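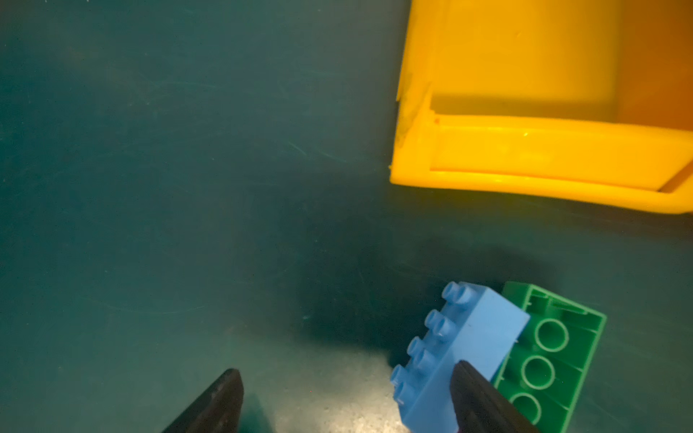
Güven Duman wrote:

> We've bought Brendura and the plan from upstairs is to fold it into Sustell before the new year. My question for the list is about the email newsletter. Brendura's readers signed up for Brendura. Do we just swap the masthead and the sender name one week and carry on, or do we ask everybody to sign up again from scratch? Our agency says swap it quietly, and my gut says people will hit the spam button. Has anyone been through this and lived?

Hi Güven, and hello to everyone else I haven't written to in far too long,

Congratulations, first of all! I always liked the Brendura newsletter (my partner still makes the barley soup from it, and we don't even buy the products much any more, sorry). I went through something very like this when Ahonen was absorbed by Sterkico, and I have opinions, so put the kettle on.

I'd do neither of the two things you describe. A full re-signup sounds honourable but you will lose most of the list, including plenty of people who'd have been perfectly content to stay and simply didn't open that one message on a busy morning. And the quiet swap is the thing we did, God help us. Our complaints arrived for weeks, many of them from folks who had been with us 9 years and thought their address had been sold. They weren't rude about it, mostly. They were a bit hurt, which was harder to read.

What we did the second time, with the smaller trade list, went so much better that I still have the plan in a folder. It went like this.

1. Tell them while you still look like yourselves

Send the news from the Brendura address, in the Brendura colours, signed by whoever normally signs it. Plain subject line with the old name first. Ours was "Ahonen is joining Sterkico" and it was the most opened thing we sent all year. Say what happens to loyalty points, because that will be half your replies, and put the unsubscribe link up near the top where people can find it. My boss at the time hated that part. We lost 22 people out of the trade list and I doubt we could have kept them anyway.

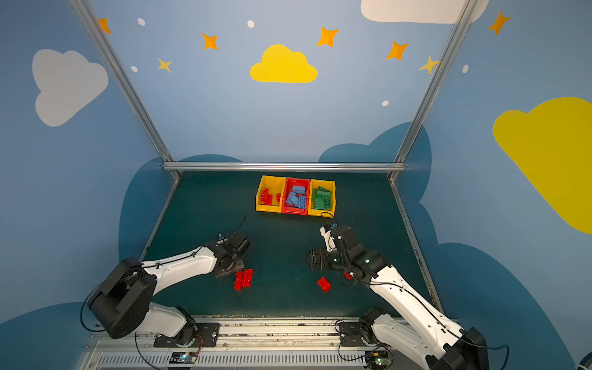
2. Run both names for a while

We did 3 issues with "Ahonen, now part of Sterkico" as the sender name. Check how it gets cut off on a phone, though – ours came through as "Ahonen, now part of St" for the whole first issue and somebody's aunt wrote in to ask which saint. Keep the sections in the same order too. If Brendura readers expect the recipe at the bottom, leave it at the bottom.

3. Leave the old address switched on

People reply to newsletters, much more than the agencies think they do, and they'll reply to the one sitting in their inbox from last spring. Forward it to a real person. If you're changing the sending domain as well, talk to your email provider early, and start with the readers who open everything before you move the rest over.

One more thing, and I say it gently: please have someone look at what people agreed to when they signed up. If the old form said "Brendura only" in so many words, then you may need the re-signup after all, at least for that bunch, and your privacy people should be the ones to decide, with me well out of it. Our form had been reworded twice and it took ages to work out who had seen which version.

I'm happy to send you the wording of our announcement off-list if it's any use. It's a bit stiff in the middle where legal got at it, but the opening paragraph is nice and you're welcome to pinch it. And do tell us what becomes of the barley soup – is the recipe archive moving across to Sustell as well, or should I be saving copies this weekend?

Warm regards to all,
Teemu Heinonen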